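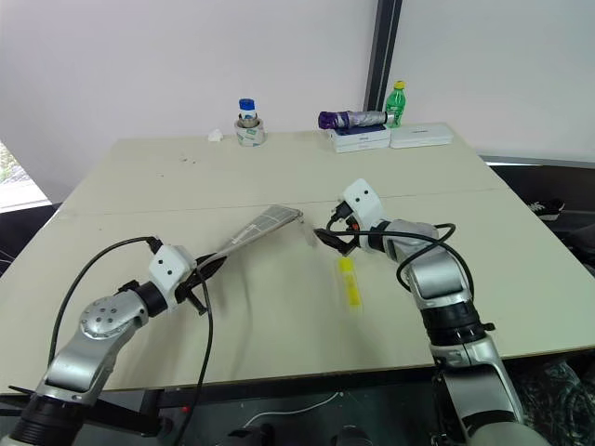
Pale tabletop, white wall.

Learning to like plain colors

23 May 2022

When I was growing up in Surkent, no wall in our apartment was white. The kitchen was green up to the shoulder and yellow over that, the hallway was a brown color that I can only compare with strong tea, and the room where I slept had wallpaper with big orange flowers. My mother chose the flowers herself and she was proud of them. White walls were for the hospital and for people who had not finished painting.

Now I live in Tranddale, 2,619 kilometers from those flowers, and I have become a person with white walls. I want to write down how this happened, mostly for myself, but also for two readers who wrote to me after my last post and asked what color I chose in the end.

When I first came here, the apartment was already white. The landlord paints everything white between tenants and he does not ask. I thought I would change it in the first month. I bought small testing jars from Flarel, the paint store beside the bus station, and I made squares on the wall in the living room. A dark blue, a red like bricks, and a green that was close to my mother's kitchen. Then I lived with the squares for all of the winter, because I could not decide.

I learned some things from the squares. The blue was beautiful in the evening with the lamp on, and in the morning it looked almost black. The red made me tired. I do not know how to explain it better. The green I liked the most, but I understood slowly that I liked it as a memory and did not want to eat my breakfast next to it. In the green kitchen there were always many people and the radio was on. Here it is quiet, and a green wall in a quiet room is a different green.

So in May I painted over the squares. It took three coats over the red one, and if you look from the side you can still find it.

What I did not expect is how much work a white wall is. I believed that white is one color. At Flarel they have a whole shelf of whites, and the names do not help at all. One of them is called something with milk, another something with chalk, and the lady at the counter put the two cards together for me and I could not see any difference. She could. She told me to take the cards home and look at them at noon and again when it gets dark. I did this, and at noon one was a little pink. I would never have seen it in the store.

I took the other one. It is a plain white and it has a little bit of gray in it. The flat finish, not the shiny one. If you have children or a dog, maybe take the one that can be washed, I have no experience with that.

After the walls I started to look at the furniture in a new way. I had a very dark cupboard which I got from the previous tenant, and next to the clean wall it looked like a hole. I tried to sell it, but people wanted me to deliver it and I have no car, so finally I gave it to the neighbors downstairs. I was afraid I would then want to buy everything new. For one week I was looking at a table and chairs together for $1,289, very light wood, very nice legs. I even measured the room. Then I read my bank statement and I closed the page.

Instead I am changing things slowly. I have washed the curtains, and it seems they are cream, I always thought they were beige. I have put away the tablecloth with the strong pattern and I use it only when there are guests. A pale surface is good for work, I noticed this early: my eyes are less tired when I read papers on it, and I find my pen faster. But it shows every drop of coffee. Before, with the tablecloth, I could ignore coffee for days.

Some practical notes, for those who asked:

Buy a better brush for the corners. The cheap one loses hair and the hair stays in the paint forever.

Take the tape off before the paint is fully dry. I waited until the next day and it pulled off a long piece near the window.

Do not judge the color for the first two days. It changes when it dries and you also change.

Put one thing with a strong color in the room. For me it is a cushion from the market on Thepsuriya Street, yellow and dark red. Without it I felt like I was waiting for the dentist.

I sent photos to my mother when it was finished. She answered, "Very clean. And when will you paint it?" We had a long telephone call about it. She told me that she and my father had carried the flower wallpaper home by tram, 25 rolls, in a time when you could not simply go and get wallpaper, and that they had bought too much because they were afraid it would be gone the next week. I never knew this. There are still a few rolls on top of her wardrobe, and she has offered to mail me one.

I said yes. The inside of the closet door is exactly the right size for it, and I will need to ask at Flarel which glue to use on old paper.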